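Burnitgate planner gallery

24 Apr 2018

We finally have the new motion planner running on the arm, and I couldn't wait to put up a page for it! Burnitgate takes a goal pose and a model of the table and hands back a joint path that stays clear of everything in the model. The old version sampled up to 1000 candidate paths before it picked one. The new one starts from 128 and improves them as it goes, and I love watching them settle in the viewer.

Top view of the table: white arm, black toaster oven on the right, green colander and bowl on the left. The oven goes into the model as a plain box for now. 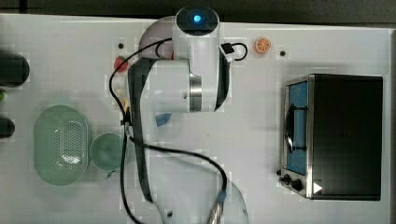 Ivars Vaher wrote in to ask whether the wrist still flips when the goal sits close to the base, as it did for him in Zatow. It did for us too, until we added a cost on big joint changes between neighboring waypoints. Try a weight of 14 and let me know how you get on, Ivars!

Next up is door handling, where the box has to become a box plus a hinge. I have a rough version in a branch already (very rough) and hope to merge it by August.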